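Prasstead Hall kitchen — Friday walk-through, unit 2

Smoke alarm: OK. Extinguisher tag: March, OK
Exit light: flickers, Sallen to quote
Hot tap: 55 C, fine
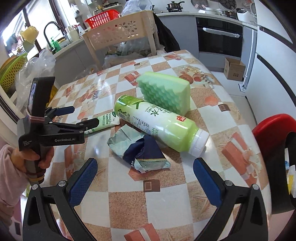
Table, bottle on its side, green sponge behind

Power board behind fridge — daisy chained AGAIN. Removed.

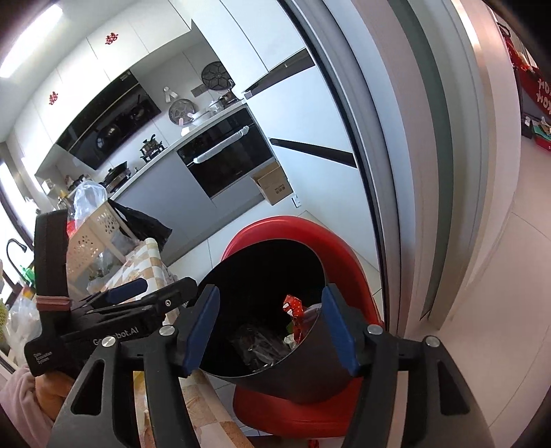
Back door sticks, needs planing before winter. Key 197 missing from the hook, chase up. First aid kit short on bandaids, reciept to Flirkaveo pls.

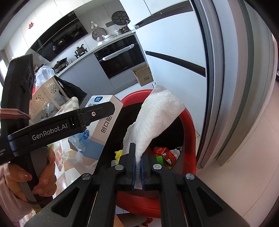
Red bin, paper towel at rim

Gas bottle: chained, ok. Recheck job 1214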